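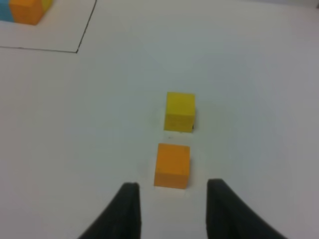 Forums > Shop Floor > Automation > Went to the Skomar open day, not sold

millrat_27
I got the invite back in January and finally went on 24th March. Skomar had the hall done up nicely, plenty of coffee, and a long talk from Rhona Ritchie about "flexible handling for small shops." Then we all shuffled over to the arm.

The job was cubes. Blue, orange and yellow, with a pattern set out inside a box drawn on the table, and the arm was supposed to copy the pattern outside the box. I run a shop that packs 700 mixed parts on a normal day, most of them oily. I don't own one part that's a clean cube. What am I supposed to take home from this? 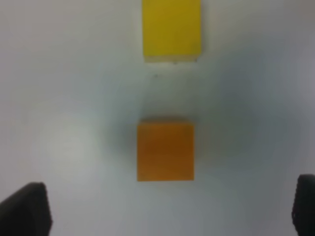 Yellow and orange, gripper open

palletjack
What did you want, a gearbox? It's a demo. Cubes show you whether it can find something, line up and let go without knocking over the neighbor. If it can't do cubes you can leave early and save yourself the quote.

millrat_27
Fine, but then give me numbers. I asked how many tries it gets right in a row and was told it was "very consistent." I asked again and got a brochure.

dustcollector
Same at the Kimport day last year. They ran their demo two times, everyone clapped, and the third time was "after lunch." I had a two-hour drive so I never saw after lunch.

palletjack
You can't judge Skomar by Kimport. Different outfit, different gripper.

dustcollector
Same brochure, pretty much. 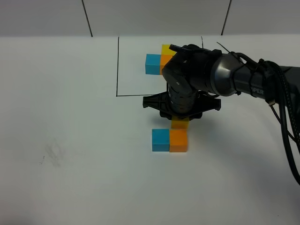 Győző Tóth
Applications engineer, Skomar

Somebody sent me this thread, so I'll answer what I can. The group inside the marker lines is the pattern. The arm builds the same thing out in front of it: blue on the left, orange next to it, yellow behind the orange. Small cubes are less forgiving than they look, because the pieces have to end up close together and the fingers need room to open.

On the numbers, I agree you should have had a better reply. We have a log of 168 runs on this task and I'm happy to go through it with anyone who calls, including the bad ones. I won't claim it tells you much about oily parts. It doesn't.

millrat_27
Appreciate you showing up. So post the log.

Győző Tóth
I have to ask Rhona first. It has notes in it from Frida Juhl that were written for us and need cleaning up.

dustcollector
"Need cleaning up" – there it is.

palletjack
Come on, the man just told you it doesn't prove anything for oily parts. When did a sales guy ever say that to you?

millrat_27
He's an engineer, they let those talk. My offer stands. I'll bring a bucket of my own brackets, straight off the line, and you run them with me standing there. No talk first. If it handles about half of them I'll listen to a price.

Győző Tóth
Bring the bucket. Send me the drawings before you come so we can check the finger opening.

millrat_27
Drawings, sure. You're not getting the brackets early though.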